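Where the Arm Practices Before It Moves

At Jamcombe, the simulation comes first and the hardware waits its turn

The open day at Farnard's Jamcombe site began at 9:30 with a safety briefing and a pair of foam earplugs, neither of which was needed for the first two hours. The building has one hall for machines and one long room for the computers that train them. Visitors were taken to the long room first.

Farnard makes control software for robot arms that work in homes and small workshops. Its current product line, Lubis, is a set of learned skills: opening drawers, clearing a counter, putting an object on a shelf. Each skill is trained in simulation and then moved to a physical arm. The simulated rooms come from Netholm, a separate firm that builds furniture models and sells them in bundles. The bundle in use on the day held 251 rooms, each with its own cabinets, tables and trim.

The process is simple to describe and slow to run. A skill is given a start position, a goal and a time limit of 34 seconds. The simulator places the arm in a room, changes the light and the furniture positions within set limits, and runs the attempt. A failed attempt is stored with its settings so that it can be repeated exactly. During the overnight run before the open day, the drawer skill went through 2,276 attempts. The staff showed the results as a plain table of room, start position, contact force and outcome, sorted by outcome.

Most of the failures fell into two groups. In the first, the fingers reached the handle at the wrong angle and slid off. In the second, the arm never got as far as the handle, and its planner kept asking for a new view until time ran out. The second group took up most of the morning's discussion.

A planner of this kind works from what its camera gives it. If the view holds a handle, a drawer line or the edge of a countertop, the software can match those features to a stored shape and work out where the arm is. If the view holds large plain faces, there is little to match. Depth data helps with distance but says nothing about which cabinet the arm is facing, or which side of it. Farnard's engineers call this a low-feature view and score every simulated camera position for it. The score is based on how many stable edges the software can find and how far apart they lie.

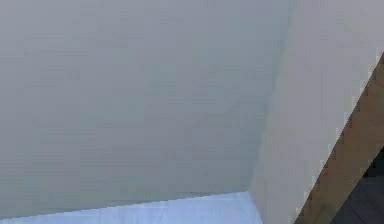 Wouldn't it be simpler to stick a printed marker on every cabinet, one visitor wanted to know, and be done with the whole question? The engineer at the desk agreed that markers work well in a warehouse. Lubis is meant for rooms where the owner has not agreed to stickers, so the software has to manage with corners, trim and the line where a panel meets another surface. The visitor replied that a customer who buys a robot arm can probably live with a sticker. The point was left there.

The fix being tested is a short search motion. When the score drops below a threshold, the arm stops, backs up along its own path and pans the camera until more edges come into view. It costs time, and the limit has not been raised to allow for it. Early results by room type were on the wall, with tall storage units doing worst and open shelving best.

The hardware hall came after lunch. It has 2 test cells, each with an arm bolted to a steel plate and a set of kitchen units that can be moved between runs. The first cell ran the drawer skill on a unit the software had not met before. The arm approached, paused, backed up, panned and tried again. It opened the top drawer on the second approach and stopped short on the lower one, where the time limit ended the run. The operator logged both and reset the cell.

Contact forces in the hall still run higher than the simulator predicts, mainly at the moment the drawer leaves its closed position. Farnard puts this down to friction in the slides, and Netholm is due to supply revised drawer models in July. Until those arrive, the lower drawer stays on the list of open faults.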